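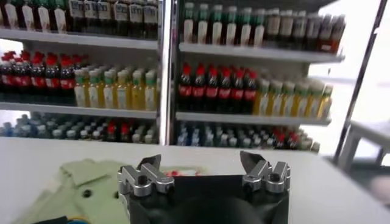

Section 4: Setting Up Your Shelf Map

By now you should have Clendance installed on the store computer and your supplier list loaded. If you skipped ahead (plenty of folks do, and we understand!), please go back and finish Section 3, or the item names won't show up when you get to step 5 below.

The shelf map is how Clendance knows where each product lives in your store. It takes a little patience the first time through, so pour yourself a cup of coffee and pick a quiet hour. After that you'll only come back to it when you move things around.

Before you begin

Have your store floor plan handy, even if it's a pencil sketch on the back of an order form. You'll also want your manager password and a fresh roll of shelf labels in the printer.

Adding bays and shelves

1. From the main menu, open Store Layout and choose New Map. Give the map a name your whole staff will recognize. "Front Room" is a fine name. "Map 1" will have people asking you questions until October.

2. Click Add Fixture and choose the type that comes closest to what you have: wall unit, floor unit, cooler or counter rack.

3. Enter the number of bays. A bay is one section of shelving between two uprights, so a unit with a single post down the middle has two bays, left and right. Enter them as you'd see them standing in front of the unit as a shopper.

4. Add the shelves for each bay, starting from the top. The top shelf is always Shelf A.

Note: A single map can hold up to 289 shelves. If your store is bigger than that, make a second map for the other room and link the two under Store Layout, Linked Maps.

5. Click a shelf, then drag products onto it from the item list on the right. Drop them in the same left-to-right order they sit in on the real shelf.

6. Save your work. The program saves on its own every 30 minutes, but that's a long time to lose if the power blinks.

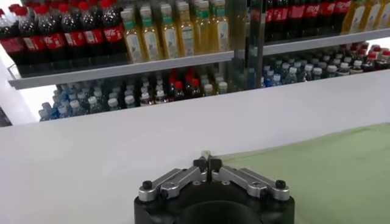
Facings and block order

7. Set the block order for each shelf by right-clicking it and choosing Blocks. A block is one product, or one flavor of a product, kept together from the front of the shelf to the back. Think of cola with its red caps running back in rows, and then the yellow juice starting right beside it on the same shelf. Those are two blocks, and Clendance wants a separate label for each, placed under the first bottle on the left.

8. Type in the facings for each block. Facings are the items across the front row only. What stands behind them goes in the Depth box.

Caution: Changing the Depth box after your first stock count will reset the reorder level for that block. Write the old number down first.

9. Click Print Labels. The printer can queue 16 labels at a time, so a long run will pause now and then while it catches up.

If a label prints blank

Turn the roll over and try again. If it still comes out blank, run the print head cleaning routine in Section 9, and let the head cool before you touch it.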